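Section 4: Setting Up the Mallar Height-Adjustable Table

4.1 Before you begin

These instructions cover models 3432 and 3742. The two models share the same legs and control box. The 3742 has a wider top and one extra crossbar, which is fitted in step 6 below. The model number is on the label under the top, next to the serial number.

Check that you have finished Section 3 (Assembling the Legs) and that all eight leg bolts are hand-tight. Do not fully tighten them yet.

You will need the hex key from the parts bag, a Phillips screwdriver, a level and a tape measure. A power driver may be used for the top screws only, on its lowest setting.

CAUTION: The top is heavy. Two people are needed to turn the table over. Do not lift it by the crossbar or by the control box.

4.2 Attaching the top

1. Lay a blanket on the floor and place the top on it, finished side down.
2. Set the leg assembly on the top. The motor side goes toward the back edge.
3. Measure from each foot to the nearest side edge. The left and right distances must match.
4. Start all the top screws by hand before you tighten any of them.
5. Tighten the screws in a crossing pattern, from one corner to the opposite corner.
6. Model 3742 only: slide the extra crossbar into the two center brackets and fasten it with the short silver screws. The long black screws will go through the top.
7. Tighten the leg bolts with the hex key.
8. With a helper, turn the table onto its feet.

NOTE: If a screw turns but does not pull tight, back it out and try again by hand. Replacement screws are in bag J.

4.3 Leveling

1. Put the table where it will be used. Keep it at least four inches from the wall.
2. Place the level across the top, then front to back.
3. Turn the foot pads to raise or lower each corner. Turning a pad clockwise shortens that corner.
4. Press down on each corner in turn. If the table rocks, adjust the pad across from it.

On carpet, check the level again after a week. Thick carpet packs down and the table may settle unevenly.

4.4 Setting the seated height

Sit in the chair you will use most often, with both feet flat on the floor. Let your shoulders drop. Raise or lower the table until your forearms can rest on the top without lifting your shoulders. If you write by hand as well as type, set the height for writing first and use a keyboard tray for typing.

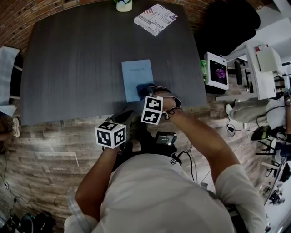 Figure 4-3. Seated at the near edge, arms forward over the tabletop, notebook at the center.

Save the height once it feels right:

1. Press and release M on the handset. The display blinks.
2. Press 1 while the display is still blinking.
3. Move the table up a few inches, then press 1 to check that it returns to the saved height.

Use button 2 for a standing height. Buttons 3 and 4 may be left unset.

If the display shows 42 when the table is at its lowest point, the handset has lost its zero. Hold the down button until the table dips slightly and stops, then save your heights again.

4.5 Load limits and cables

The top is rated for 200 pounds, spread evenly. Do not sit or stand on the table. Monitor arms that clamp to the edge should be placed over a leg, with the pad supplied by the arm maker between the clamp and the finish.

Run cables through the rear tray and leave enough slack for full travel. Raise the table to the top of its range before you tie anything down. The Jedell cable sleeve (sold separately) fits both models. The Bolero sleeve fits the 3432 only.

CAUTION: Unplug the control box before reaching into the cable tray.

4.6 Care of the surface

Wipe spills with a soft damp cloth and dry the surface afterward. Do not use bleach, scouring powder or furniture wax. Use a mat under anything hot.

Go on to Section 5 to set the child lock and the sit-stand reminder.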